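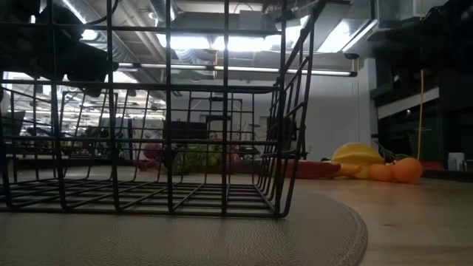 Seidu Gyamfi reckons the Brasthorpe allotment soil is too heavy for aubergines under any cover, and asked why I bother with unheated glass at all.

1/ Fair question. Short answer: night temperature matters more than soil. Mine are in 30 litre pots anyway, so the clay never comes into it.

2/ Two varieties this year, Murnel and Rostico. Same compost, same feed, same bench. Murnel set fruit first and stopped first. Rostico was slow, then cropped into October.

3/ Total picked weight per plant, best of each: Murnel 271 g, Rostico 485 g. Poor by heated standards. One season, one greenhouse, so don't read much into it.

4/ Days from potting on to first usable fruit: 112 for Rostico. I didn't log Murnel properly -- the label washed off.

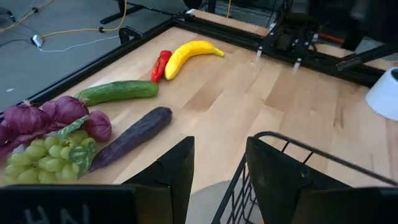
Aubergine, cucumber, chilli. All three want warmth.

5/ Cucumbers under the same glass did better than either. They like it more humid, though, and aubergine flowers drop pollen badly in damp air. Vent by mid-morning and tap the stems.

6/ Chillies need least attention of the lot. Water when the pot feels light.

7/ Seidu: on clay, try a raised bed with fleece before giving up. Zupan is the other variety I'd look at, but I haven't grown it. Sowing dates to follow once I've found the notebook.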